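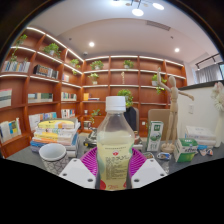 Shared tables in the Driltow reading room are cleared and reset at the end of each session. This page sets out the procedure for drinks, books and small display items, and it applies to all tables on the ground floor. Drinks are dealt with first. A bottle that still has liquid in it, such as the clear one with the white screw cap, must be closed and kept upright while the rest of the table is being sorted, well away from any stack of books.

Clearing the table

1. Check that every bottle cap is fully tightened. Bottles left by visitors are kept at the Brarkesness desk until 16:00 and are then emptied and recycled.

2. Take down tall stacks of books from the top, a few volumes at a time. Place the largest books at the bottom when restacking, with all spines facing the same way.

3. Move models, mannequins and other display items by the base. Jointed figures should not be lifted by the arms — the pegs loosen easily.

4. Bring cups and mugs together on one side of the table, along with any coasters. Patterned mugs belong to the room and are washed by hand. Bottles are moved last, one at a time. 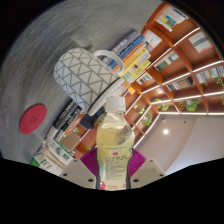

Wiping and resetting

Wipe the tabletop with a damp cloth, following the length of the table, and dry it before anything is put back. Coasters are wiped on both sides. Return books to the rear edge and leave at least 27 centimeters clear at the front for readers.

Damage to books or display items should be entered on form 634, available at the desk. Replacement cloths are kept in the Plireta cabinet.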